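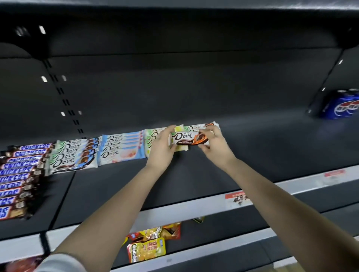
Is the Willov Retail Shelving Unit suitable for single-bar confectionery?

For most small and mid-sized stores it is, provided that staff are prepared to straighten the rows by hand several times in a working day. The unit has no built-in dividers, and narrow wrapped goods will move on its shelves whenever a customer lifts a bar from the middle of a group.

The Willov unit is sold to convenience stores, campus shops and staff canteens as a general-purpose display. The model reviewed is 39 inches wide, finished in dark gray and supplied at $1445, delivery included. Flutora, the distributor, offers it fully assembled or in two cartons. Our purchasing office chose the cartons, and the following remarks on assembly apply to that option only.

Assembly

The printed instructions are clear, although the drawings are small. Two members of staff completed the work between the close of business and 9 p.m. The shelf supports click firmly into the uprights and can be moved again without tools. One support in our delivery was bent. Flutora replaced it promptly and did not ask for the damaged part to be returned.

The leveling feet deserve a warning. They are reached from below, and adjusting them after the shelves have been loaded is awkward. Stores with uneven floors should level the frame first and check it again before any stock is put out.

Capacity and surface

Willov rates each shelf at 100 pounds. Candy bars will never approach that figure, but canned drinks on the same shelf may, and the rating should be kept in mind where the two are combined. We saw no sagging under mixed stock.

The shelf surface is plain and wipes clean with a damp cloth. Its color works well behind confectionery, most of which is sold in bright or pale wrappers. Dust is a different matter – it shows on dark gray sooner than on the white Matlala shelving we used previously, and the cleaning schedule had to be amended accordingly.

Arrangement of bars

Chocolate bars may be stood on edge in trays or laid flat in overlapping rows. We recommend the second method for this unit. Each bar is laid slightly forward of the one behind it, so that every brand name remains readable and the height of the row stays low. A row built this way is also easy to inspect: a bar in the wrong group shows at once. The drawback is that slick wrappers slide. The front bar must be set carefully, and the row should be pressed straight with a flat hand before the next is begun.

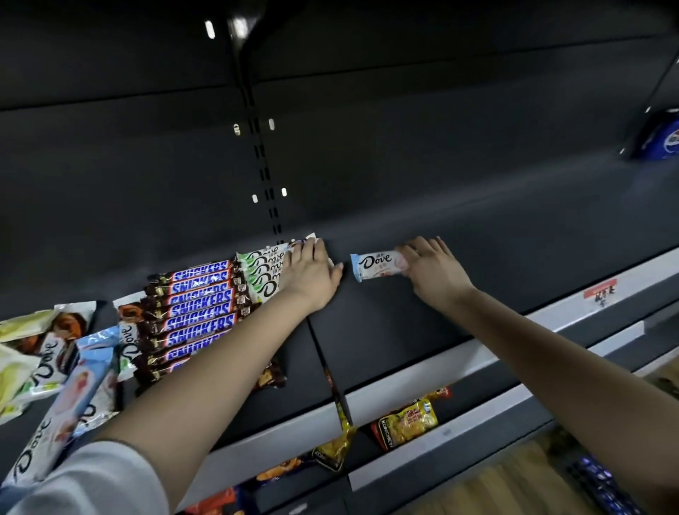
Dayana Quintero wrote in response to our preliminary notes that overlapping rows take too long to rebuild during a busy shift, and that her store had gone back to open trays after one month. She added that customers tended to pull from the back of the row, which disturbed every bar in front of it.

Her point is a fair one. Stores with a single clerk on duty may prefer the Hokell tray insert, sold separately, which fits the Willov shelf with a small gap at either side. The insert hides the lower part of each wrapper, and for that reason we have kept it to gum and mints.

Price marking

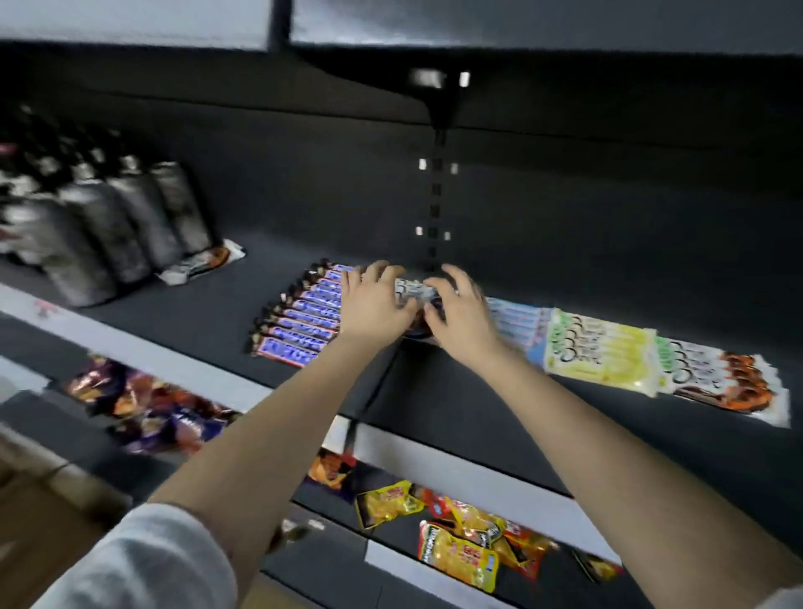 Price marking is often an afterthought in shelving of this class, and inserts that curl or drop out are a common cause of complaint at the register. Willov has used a front channel that holds its contents securely and can be opened with a fingernail. Labels may be moved along it without being removed. The pale strip along the front edge contrasts clearly with the gray, so that even a price tag as small as the pink one on our middle shelf is easy to find. We would nevertheless advise a larger format for promotional prices, particularly on the lower levels, where shoppers read at an angle.

Tall items and candy can share a shelf if the tall items are kept to one side. Cans placed directly in front of or among the bars block the view of the wrappers and make the rows difficult to reach. A clear space between the two groups is worth the loss of capacity.

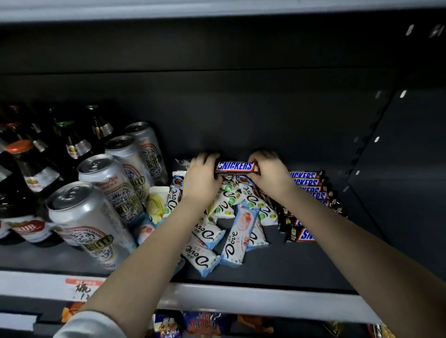
Where space does not permit such a gap, the cans should at least be lined up from front to back, so that they take up as little of the shelf's width as possible. Staff should also be reminded to lift bars by both ends when moving them. Bars gripped in the middle can bend or break, and a damaged bar is usually discovered by the customer.

Overall assessment

The unit is sturdy, well priced and simple to adjust. We would have welcomed a set of low dividers, even as a paid option, and better drawings in the manual. Stores replacing Matlala shelving should measure the depth of their existing bays before ordering. Flutora accepts returns on unopened cartons only.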